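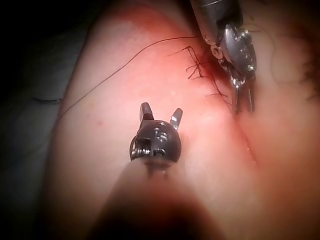

# Spotting scopes: the questions I get asked most

I've been birding with a scope on my shoulder for years, and my inbox fills up with the same handful of questions every spring. I've put my answers in one place. Some links on this page earn me a small commission, and the price you pay stays the same.

## Angled or straight?

Angled, for most people. You can set the tripod lower, it shakes less in wind, and friends of different heights can share it without fiddling with the legs. I do still like a straight one for use from the car window – it's quicker to get on the bird – but I wouldn't buy it as my only scope.

## Which one do you use?

A Fornon 65mm with the zoom eyepiece. I paid 879 pounds for it and winced a bit at the till, but I've never wanted to swap it. Before that I had a Skedach, which cost me 379 and was perfectly good up to 40x or so. Past that everything went to porridge.

## Is the bigger 80mm worth it?

The Fornon 80mm was 1217 pounds last time I looked. It's brighter at dusk, no question! It's also a lump. I borrowed one from Liên Chu for a Saturday on the estuary and by lunchtime I was leaving it on the sea wall and walking back to it. If you mostly sit in hides, go for it. If you walk, stick with the 65.

## Can I get away with a cheap tripod?

Please don't. A wobbly tripod will ruin a lovely scope faster than anything. Mine is an old Athanasiadis with a fluid head, bought second-hand, and it has outlived two scopes. Budget for the legs before you budget for the glass.

## Do you rate the Sirneo?

For the money, yes. I tried one in June and could read leg rings on gulls at roughly 300 metres in decent light (heat haze is another story). The focus wheel is stiff, and the lens cap falls off if you so much as look at it, so tie it on.

## How do I clean the lens?

Blower first, then a soft brush, then a drop of lens fluid on a clean cloth. Never your shirt. I know, I've done it too.

## Can you recommend one for digiscoping?

Not yet. I've only tried it with my phone and a wonky adaptor, and the results were mostly blurry redshank. I'll add an answer when I've had a proper go.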